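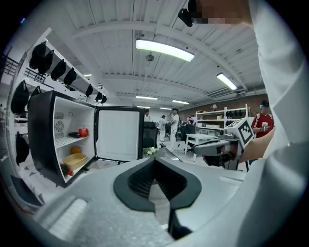 Fridge station, apple and a round orange fruit on board, second gripper coming in from the right.

So my half of the project was the fridge, and I have opinions about it now! Our team (me, Agnes Fagerlund and Ingvild Engström) spent February recording hand-held gripper demos for the Mukico class, where you do a chore with the grippers yourself and later an arm is supposed to learn it from your recordings. We called our task set Groltthorpe, after a level in a game Ingvild plays, and by the time we noticed it was a terrible name to type it was in all the folder names.

The plan was 314 demos. The fridge task sounds like nothing: open the door, take a piece of fruit, put it back, close the door. But the wire shelf is a pain. If you come in too low the fingers hit the wire, and if you come in too high you just shove the apple to the back. I practiced for 45 minutes before I kept a single take, and my wrists were toast. Agnes got it on her second try, which I'm still a little bitter about.

We also learned to keep the markers facing out. In my first batch I kept twisting my wrist when I reached inside, tracking dropped, and I had to redo 40 demos. That was a long afternoon (I bought snacks for everybody as an apology).

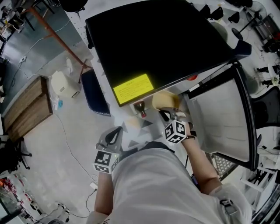 Both grippers at the black machine, right one next to the yellow piece on the front ledge.

The big machine was our second station, and I liked it a lot more. There's way more room for your elbows, and you can lean right over it. The hard part is using two hands together. My left gripper kept drifting off while I was concentrating on the right one, and Ingvild finally made me say "left, right" out loud on every take. It looked silly and my numbers got better, so I kept doing it.

We trained 4 versions of the policy. The first three were bad at letting go of things. Version four is decent on the apple and still pretty hopeless on the orange, and my guess is that we recorded way fewer orange takes. Next up: more orange, and Agnes wants to rename the folders.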